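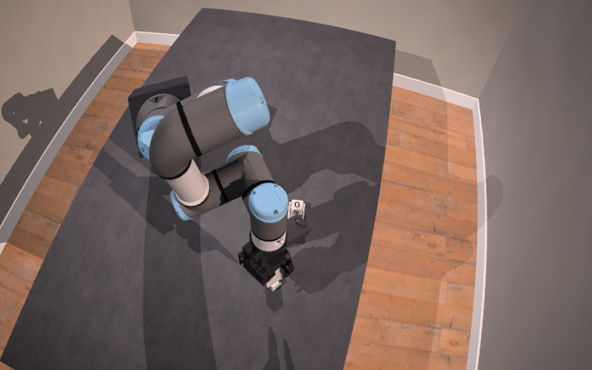

Robot arm on a dark gray rug, wood floor.

Keeping carrots, beets and celeriac until spring

13/12/2022

Many people who buy a vegetable share from a farm receive in the last delivery much more roots than they can eat. Ours comes from the Pfister farm in Vekham, and this year the last bag was 26 pounds. In the fridge such a quantity becomes soft before the holidays. In damp sand it stays firm for a long time, and the work is one evening.

Choosing what to store

Take only the roots without cuts. The damaged ones go in the soup pot the same week. Do not wash anything, only brush away the big pieces of soil with your hand. Twist the leaves off the beets and leave a short stem, if you cut too near they bleed when you cook them later. For carrots you can cut the green right down to the shoulder.

The small carrots, thinner than a finger, dry out first. I eat these in October and do not try to store them.

The box and the sand

A wooden crate, an old cooler or a bucket are all good. I use two crates from the Kanska market and put newspaper on the bottom where the gaps are wide. Play sand from the building store is clean and fine. Pour it in a tub, add water little by little and mix with the hands. It should hold together when you squeeze it, but no water should come between the fingers. If it drips, leave the tub open one night and try again.

Put the box in its final place before you fill it. I forgot this the first winter and had to take everything out again on the stairs.

Make a layer of sand, then a layer of roots which do not touch each other, then sand again. Finish with sand, as thick as your hand is wide. Carrots may lie or stand, I have seen no difference. Keep apples in another room, they make the carrots bitter. 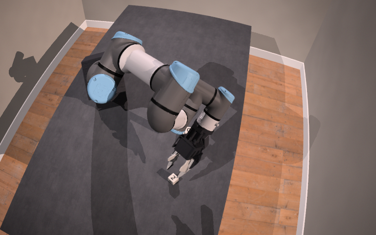
Johanna Gruber writes that she stopped using sand three years ago and takes dry leaves instead, because her box is on the third floor and she has no elevator. She sprays the leaves a little every second week. Her beets were good until March, she says, but the carrots were more rubbery than from sand.

I tried leaves after her letter, with one box only. For beets I agree with her. Oak leaves were better than maple, which stick together and get slimy. For celeriac I stay with sand.

Where to put it

The best is a cold and dark place without frost. An unheated basement, a garage wall toward the house, or the north side of a closed balcony with a blanket over the box. Put a cheap thermometer in the sand and look at it when the weather changes. Between 33 and 40 degrees everything is fine. With 50 degrees the carrots begin to make new leaves — you can still eat them, but do it soon.

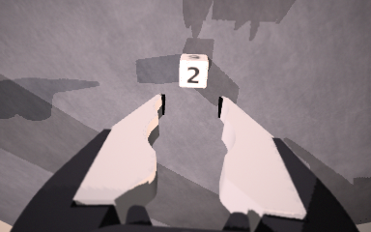

Small white cube with the number 2.

Checking during the winter

Once a month I open one corner and feel with the fingers. If the sand is dry on top, I sprinkle a cup of water over it. A root with a soft spot must go out the same day, together with the sand that was sticking on it. White hairs on the carrots are only thin new roots and can be rubbed off.

In spring, spread the sand on a tarp in the sun until it is dry. You can use it again next winter. Mine is now in its fourth year, and what is too dirty goes on the path behind the compost.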